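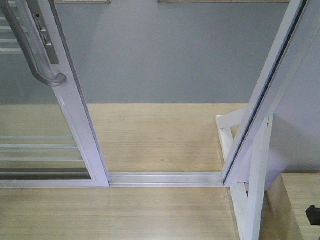 Irdale Reading Rooms - Draught and Heating Trial
Progress report to the Huerta Fund, second instalment
Prepared by Corinne Montoya, with figures supplied by Marcus Lyons

The Fund asked for a plain account of whether the first half of the grant has done what our application said it would. My answer is partly, and I would rather set out the doubts now than have them turn up in the final report.

Work to the end of July

The reading rooms were re-sealed in May and June by Gremholm, who quoted $2000 and charged $2000. I mention it because it has not happened to us before. The work covered the two sash windows on the street side, the skirting in the local history room and the gap under the kitchen bench that you could post a letter through. The programmable thermostat went in a fortnight later. Alaric Iwasaki from Tinero did the installation and spent most of an afternoon going through the settings with Marcus, who has written them on a card and taped it inside the cupboard.

The blinds for the north windows have not arrived. They were promised for the start of June, then for the middle of July, and the last message said they were "in the system". We have paid the deposit and nothing more, and I don't intend to pay more until they are hanging.

What we said would happen

Our application said that sealing and better controls would cut winter gas use by a quarter. I signed that application, but the quarter came from a brochure and I was never comfortable with it. The June bill was lower than the June before. It was also a mild June, and we were closed for four days while the sealing was done, with the heater off. Take those days out and most of the saving goes with them. The July bill was slightly lower again, and July was properly cold, so that is better evidence. One bill is still one bill.

Marcus is more cheerful about this than I am. He points out that the local history room now holds its temperature through to closing, where previously the heater ran flat out from two o'clock. I accept that the room feels better. Whether it shows up in the gas is a separate matter and I have asked him to keep the two apart in his notes.

Comfort survey

We handed out 60 survey slips and received a good number back, though I would not lean on them. The question as printed was "Have you noticed the improvement in warmth?", which rather tells people what to say. Dexter Calloway wrote the slips in a hurry and has since agreed the wording was poor. A second version will go out in August asking people to mark whether the room is too cold, too warm or about right, and to say where they were sitting. The written comments on the first round were more useful than the ticks. Several people said the chairs near the returns shelf are still cold on the ankles. One asked for the old heater back because she liked the noise.

The overnight setting

The thermostat was sold to us partly on its overnight setback. In practice the rooms were too cold at 9 am for the seniors' newspaper group, so the start time was moved forward to 6.30, and then someone moved it again to 5. We are now heating an unoccupied building for four hours each morning, and I doubt it costs much less than the old arrangement. It has been put back to 7 as a test. If the newspaper group is uncomfortable at that setting we will look at a small panel heater at their table, which would come out of our own maintenance line and would not be charged to the grant.

Outside advice

Eero Pelkonen looked over our readings without charge and made one criticism I should pass on. We have no proper baseline. We have old bills, but no record of indoor temperatures before the sealing, so any claim about how much the rooms have changed rests on memory. He is right, and it should have been picked up in the application. There is no fixing it at this stage. What we can do is leave the blinds out of the comparison until a full month of readings has been taken without them, so that at least one part of the project has a before and an after. On that score the late delivery has done us a favour, which I have not told the supplier.

Money

Spending is in line with the budget apart from the blinds, where the balance is held. No variation is sought. The line for "community education" is untouched, and I would like the Fund's view on whether it is needed. We had planned an evening talk on home draught-proofing. I am reluctant to stand up and recommend measures to ratepayers when we can't yet say what they saved us.

Next period

August: revised survey, readings continued, thermostat left alone by everybody except Marcus.
September: blinds fitted if delivered, otherwise the order will be cancelled and the deposit pursued.
October: gas bills for the full winter compared, with the closure days shown separately.

I would ask that the quarter saving not be quoted in the Fund's newsletter before the October comparison is in.

Corinne Montoya
Irdale Reading Rooms

Contact the Reading Rooms office | © Irdale Reading Rooms | Back to top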